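2021-02-10

Furniture maker Skollholm has agreed to buy Grono, a small supplier of unfinished tabletops and shelving, the two companies said. The price was not given.

The deal brings 236 workers under one owner and adds Grono's two workshops in Pledstead to the four sites Skollholm already runs. All of the workshops will stay open, and the Grono name will be kept on tabletops sold to the trade.

Leif Hellström, managing director of Skollholm, said the company had been buying tops from Grono for three years and wanted a steady supply of its own.

"We had orders last August that we could not ship on time, and in most cases the part we were missing was the top," Hellström said. "Demand for desks and kitchen tables has stayed high through the winter. We would like to stop telling people to wait."

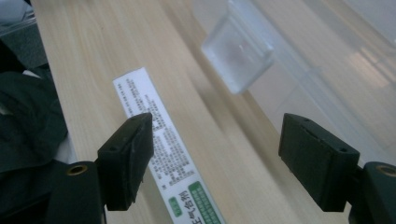
A light wooden tabletop with a pale beige and cream grain.

Grono was set up by Gearóid Kavanagh, who will stay on to run the Pledstead workshops. He said customers outside the group would still be served and that current price lists would hold until the end of August. Orders already placed are not affected.

Part of the money from the sale will go toward a new drying kiln. Kavanagh said the present kiln is old and often has to be shut down for repairs, which has held up work on wider boards. The new one is to be built behind the main workshop, on land Grono already owns.

Colin Haworth, who buys for the furniture chain Peeters, said he did not expect the sale to change much for stores in the short term. Peeters sells dining tables from Skollholm and also orders tops directly from Grono for its own line of desks.

"Our main worry is lead times," Haworth said. "If the kiln gets built, that should help us as much as it helps them."

Workers in Pledstead were told of the sale at a meeting on Monday. Tyson Sutherland, who speaks for staff at the larger workshop, said there were still questions about overtime pay and shift patterns, which differ between the two companies. Talks on both are due to start next week.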